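라브몬트(Lavmont) 소개

안녕하세요, 라브몬트 언어교실을 꾸려 가고 있는 이본 오클리(Yvonne Oakley)예요. 소개 페이지를 새로 쓰라는 말을 들은 지가 한참 됐는데, 막상 앉으니까 어디서부터 얘기해야 할지 모르겠더라고요. 그래서 그냥 수업 첫날 차 한잔 놓고 떠드는 것처럼 써 볼게요.

라브몬트는 어른들이 포르투갈어를 배우는 작은 학교예요. 영어도 아니고 스페인어도 아니고 왜 하필 포르투갈어냐고요? 제가 그 언어를 너무 좋아해서요(정말 이게 다예요!). 스물몇 살에 리스본에서 한 철을 살았는데, 빵집에서 주문 한 번 제대로 못 해서 매일 똑같은 빵만 먹었거든요. 그러다 어느 날 옆 사람이 시키는 말을 그대로 따라 했더니 처음 보는 빵이 나온 거예요. 그 빵 이름은 지금도 기억하고, 첫 수업에서 꼭 가르쳐 드려요.

처음에는 수강생이 14명이었어요. 의자가 모자라서 두 분은 창턱에 걸터앉아 들으셨고, 교재도 제가 밤마다 만들어서 복사한 종이 묶음이었죠. 지금까지 저희 수업을 거쳐 간 분은 약 300명쯤 돼요. 브라질로 발령 나서 급하게 오신 분, 파두 가사를 알아듣고 싶어서 오신 분, 며느리랑 얘기하고 싶어서 오신 분... 이유가 다 달라서 자기소개 시간이 늘 길어져요. 저는 그 시간을 줄일 생각이 전혀 없고요.

수업은 이렇게 해요. 문법 설명은 짧게 하고, 바로 입을 열어요. 틀려도 중간에 끊지 않고 끝까지 듣습니다. 저도 배울 때 말허리를 잘리면 그다음 단어가 하얗게 날아갔거든요. 대신 끝나고 나서 그날 자주 나온 실수를 모아 다 같이 고쳐 봐요. 콧소리 모음 때문에 한바탕 웃는 날이 많아요. '빵'이랑 '손'을 헷갈리면 식당에서 꽤 이상한 문장이 나오거든요!

반은 입문, 생활 회화, 읽기 이렇게 세 가지예요. 입문반은 9월에 시작하고, 글자 읽기부터 천천히 가니까 아무것도 모르고 오셔도 괜찮아요. 생활 회화반은 시장, 병원, 이웃집 같은 상황을 정해 놓고 역할을 바꿔 가며 연습해요. 읽기반은 제가 제일 아끼는 반인데, 단편 하나를 붙들고 몇 주씩 갑니다. 지난번에는 세 쪽짜리 이야기를 읽다가 동사 하나 때문에 한 시간을 통째로 썼어요. 과거에 한 번 일어난 일인지, 늘 그러던 일인지에 따라 할머니가 완전히 다른 사람이 되더라고요.

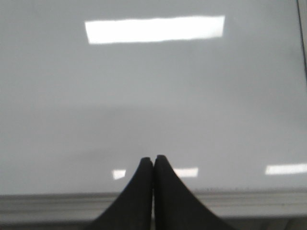 세르지우 레이탕은 조금 다르게 생각한다며, 입문반에서도 첫 주부터 소설을 한 줄씩 읽혀야 한다고 했어요. 뜻을 다 몰라도 되고, 소리 내서 읽다 보면 문장의 박자가 먼저 몸에 들어온다는 거예요. 회화만 하면 아는 말만 계속 돌려 쓰게 된다는 말도 덧붙였고요.

처음엔 저도 고개를 저었어요. 첫 주에 소설이라니, 다들 도망가시면 어떡해요! 그런데 한번 해 보니까 의외로 다들 좋아하셔서, 이제 입문반도 수업 마지막 5분은 한 줄 낭독으로 끝내요. 제가 졌습니다.

교실 한쪽에는 책장이 있어요. 포르투갈어 책이 265권 있고, 수강생이면 누구나 빌려 가실 수 있어요. 그림책도 많고 요리책도 있고, 누가 두고 가셨는지 모를 낚시 책도 한 권 있답니다. 대출 기한은 딱히 없지만 다음 사람이 기다리면 제가 슬쩍 연락드려요. 연필로 밑줄 긋는 건 환영이에요. 앞사람이 어디서 막혔는지 보는 재미가 있거든요.

한 학기에 한 번은 열린 수업도 해요. 다음 열린 수업은 10월 28일이고, 수강생이 아니어도 오실 수 있어요. 짧은 노래 한 곡을 같이 듣고 가사를 읽은 다음에, 각자 제일 마음에 드는 단어를 하나씩 골라서 이야기해요. 'saudade'는 너무 많이들 고르셔서 이번에는 금지어로 할까 고민 중이에요(농담 반, 진담 반이에요).

시험 준비반은 없냐는 문의가 종종 와요. 네, 없어요. 자격증이 급하신 분께는 다른 학교를 알아보시라고 솔직하게 말씀드려요. 저희는 진도가 느린 편이고, 옆길로 새는 것도 좋아하고, 숙제도 '이번 주에 들은 말 중에 제일 궁금한 말 적어 오기' 같은 거라서요. 몇 년을 쉬었다가 다시 오시는 분도 계신데, 그럴 땐 예전 반 친구들하고 어느 반이 맞을지 같이 얘기해 봐요. 레벨 테스트지는 따로 없고 그냥 저랑 15분쯤 수다를 떠시면 돼요.

등록이나 상담은 문의 게시판에 글을 남겨 주세요. 답은 제가 직접 쓰고, 수업이 있는 날은 저녁 늦게야 올라가요. 포르투갈어로 써 보셔도 좋아요. 'Bom dia' 한마디만 적으셔도 저는 엄청 반가울 거예요!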